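About Serholm

Serholm makes a hand-held gripper kit for recording household manipulation tasks. The kit is sold and hired to robotics teams who need demonstrations of ordinary work, such as folding, sorting and putting away, done by people in furnished rooms. We also run a collection service for clients who would sooner receive the recordings than make them.

The company was started by Mirjam Van der Linden, a mechanical engineer who had spent several years on end effectors for packing lines. The first version of the gripper was drawn up for a single customer, who wanted the same finger geometry on the operator's hand as on the robot's arm. That requirement still governs the design. If the fingers differ, the recorded grasp has to be corrected afterwards, and the correction is seldom good on cloth.

What we supply

The current kit is called Baltora. It consists of two hand-held grippers, one for each hand, with a camera on each, the cabling, a charging unit and a hard case. The fingers are driven by the operator through a trigger. Linkages are black, with padded inner faces on the fingers. The pads are a wear part and can be changed on site with the driver in the case. Maximum opening and closing force are set out on the data sheet, which is sent with every quotation.

Recording is handled by our own software, Davon. It stores video, finger opening and gripper pose against a common clock, and writes one folder per attempt. Files are in open formats and can be read without a licence from us. Davon rejects an attempt at the point of saving if the clocks have drifted or a stream is missing, so that the operator can repeat it while the objects are still to hand. It does not judge whether the task was done well. Review is a separate stage and is carried out by a person.

Textile work

Most of our enquiries concern cloth. A rigid item has one shape, and a grasp that works once will usually work again. A knitted item changes shape each time it is put down, and its edges can be hard to tell from its folds, both for a camera and for whoever is labelling the recording afterwards. Our standard textile set contains 65 tasks, from single folds of small items to two-handed work on larger pieces. Each is written as a short instruction sheet giving the starting state, the finished state and the faults that lead to rejection.
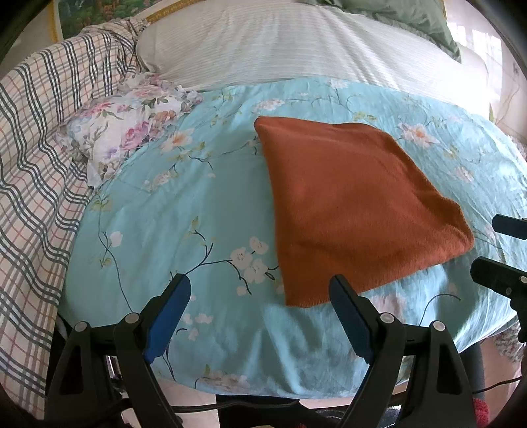 Surfaces matter as much as the items. A flat bench gives clean recordings and poor coverage, as few people fold their clothes on a bench. We therefore ask for soft and patterned surfaces in every textile order: beds, sofas, padded seats, with covers left as they would be in use. Prints are kept in the mix deliberately, and so is uneven daylight. A client who wants controlled conditions can have them, but the two kinds of recording are delivered in separate batches and are not mixed without written agreement.

Operators are trained for one full day before they record anything that is delivered. The morning covers handling of the grippers, in particular approach angle and the habit of keeping both fingers in view of the camera. The afternoon is spent on the task sheets. New operators tend to move too quickly and to pinch too much material at once. Both faults show plainly in playback, and we go through the recordings with each operator at the end of the day.

Collection service

The service is run by Hamidreza Moradi, who joined us from a motion capture studio. He agrees the task list with the client, allocates operators and signs off each delivery. Work is done at our own premises in Desmet House or in homes whose occupiers have given consent in writing. To date we have recorded in 160 homes. Faces, post, screens and family photographs are removed from view before recording or masked before delivery.

A pilot order is 479 accepted attempts across an agreed list of tasks. The number comes from our first paid order, and we have kept it because it proved enough for a client to test their import and training steps without committing to a long run. Rejected attempts are not charged for. They can be supplied on request, with the reason for rejection, and several clients now ask for them as a matter of course.

Limits

Baltora is not intended for wet work, hot pans or anything sharp. It carries no force sensing at the fingertip in the present version, and users who need that should speak to us before ordering. The grippers will not pick up a single sheet of thin paper from a flat surface with any reliability.

Hire and support

Kits can be hired by the month or bought outright. Hire includes replacement pads, calibration and support by telephone from 8.30 in the morning. Purchased kits should come back for calibration every April; a loan kit is sent out while yours is with us. Enquiries should state the type of task, the robot arm in use and whether one hand or both will be needed.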